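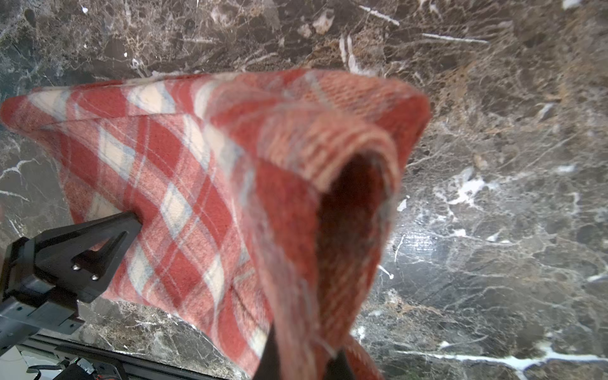

Blankets, throws and heavy scarves spend more of the year in storage than in use, and most of the damage reported to the Brerville Household Advisory Service is found when they are taken out again. Creases that will not relax, stale odors and small moth holes can usually be traced to the day the item was put away. Patterned pieces call for a little more attention at folding time. On a red-and-cream plaid, the stripes serve as a ready guide: bring one stripe over another of the same color, and the fold will be square even when the edges of the cloth are not. Plain fabrics offer no such help and should be matched at the corners. This leaflet, No. 139 in the household series, replaces the earlier advice on winter bedding.

Before storing

Read the care label first. If the label has been removed and the fiber is unknown, treat the item as wool: cool water, a mild detergent, no wringing and no tumble drying. Items that have been used at all during the season should be cleaned before storage, including those that look clean. Body oils and food residue attract moth larvae and may turn yellow over the summer.

Press water out by rolling the item in a dry towel. Dry it flat, away from radiators and direct sun, and turn it once the upper side feels dry. Leave it out for a full day after that. Thick seams and fringes hold moisture long after the rest of the cloth is dry to the touch, and a blanket closed into a box with a damp hem may be mildewed by December.

Brush the nap in one direction with a soft clothes brush. Loose threads should be drawn through to the back with a blunt needle and never cut.

Choosing a surface for folding

A bed is too soft for accurate folding, and a carpet will transfer lint and grit. A table or counter at hip height is better. Wood should be checked for splinters and raised grain, and a clean cotton sheet laid over it if there is any doubt. Smooth stone is very suitable. It does not snag, and it wipes clean with a damp cloth and a drop of dish soap. 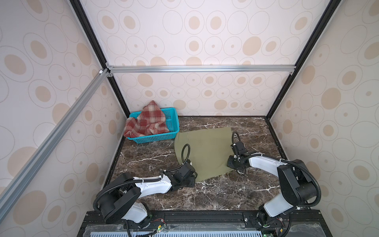
Dark brown marble with fine white and cream veins.

Do not use vinegar, lemon juice or bathroom descaler on marble. Acids dull the polish, and the mark cannot be wiped away. Allow the surface to dry completely before any textile is placed on it. Dark fabrics that have not been washed before should be kept off pale marble while damp, as loose dye may enter the stone.

Folding

Fold in thirds where the size of the piece allows. A fold down the exact center, repeated every year, weakens the fibers along one line. For large blankets, place a roll of acid-free tissue inside each fold so that the cloth curves over it and does not lie in a sharp edge. The finished bundle should be no more than 18 inches wide for a standard closet shelf.

Stack no more than four blankets together, with the heaviest at the bottom. Refold every 3 months along different lines. Households that find this hard to remember may wish to tie it to another regular task — changing the furnace filter, for example.

Containers and sorting

Sort by fiber before sorting by size. Wool, cashmere and other animal fibers should be kept apart from cotton and synthetics, so that a moth problem in one group can be dealt with without emptying the whole closet. Open baskets are useful for items in weekly use and for carrying cloths to and from the laundry area. Plastic ones have the advantage that they can be rinsed and dried between loads.

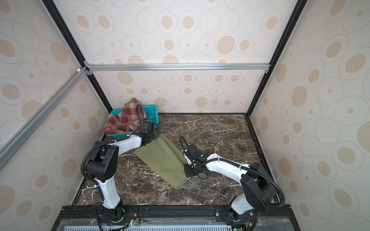

Olive-green cloth and a turquoise plastic basket on a marble top.

For long storage, use a lidded cotton box or a zippered fabric bag. The Tamby and Nørgaard patterns, both available on paper from the Girmont branch counter, can be sewn from an old sheet. Airtight plastic is acceptable for synthetics only. Vacuum bags save space but flatten wool, and should be opened after one season at the latest.

Cedar blocks and lavender sachets discourage adult moths to a limited degree and have little effect on larvae already present. Sand cedar lightly once a year to renew the scent. Keep it from direct contact with pale cloth, where the oil can leave a stain.

If moths are found

Remove every item from the shelf, shake each one outdoors and vacuum the closet, including the corners and the underside of the shelves. Seal affected woolens in a freezer bag, press out the air and freeze them for two weeks. Let the bag return to room temperature before opening it. Empty the vacuum cleaner outdoors on the same day.

Printed copies of this leaflet may be collected from the Girmont branch on Thursday mornings.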